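Visits > Workshops > Robot cells

January 2024
By Dayana Camacho

We use cookies to remember your preferences. By continuing to read you accept our cookie policy.

I'd been nagging Archana Nautiyal for a look inside the Blackburn workshop for ages, so when she finally said come over I was out the door before I'd finished my coffee (sorry, Mum, about the dishes). She looks after cell 8, a two-arm bench, and I got the whole tour of how she keeps it behaving.

It all starts with the front rail. Both arms are mounted off one length of aluminium extrusion, and Archana goes over the bolts with a torque wrench before she touches anything else. Then it's the wrist cameras — one on each gripper — and the little connector plugs, which she reckons cause more grief than all the motors put together. 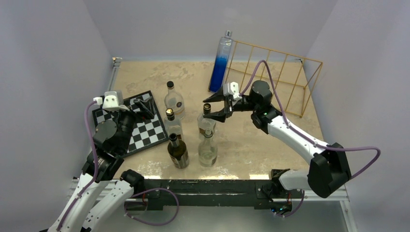 The purple cables get a look too. Leave too little slack and the wrist tugs on its own lead, leave too much and you've got a loop hanging where you don't want it! She replaced one in December after 212 hours of running, and the old one is still pinned above her desk like a prize fish.

My favourite bit was the checklist for bottles. Glass is slippery stuff, so she wipes down the gripper jaws and has the arm close slowly on a neck a few times before letting it go at normal speed. I asked if I could press the button. I could not.

Jacinto Orozco is rewriting the calibration notes, and I've been promised a copy once he's done.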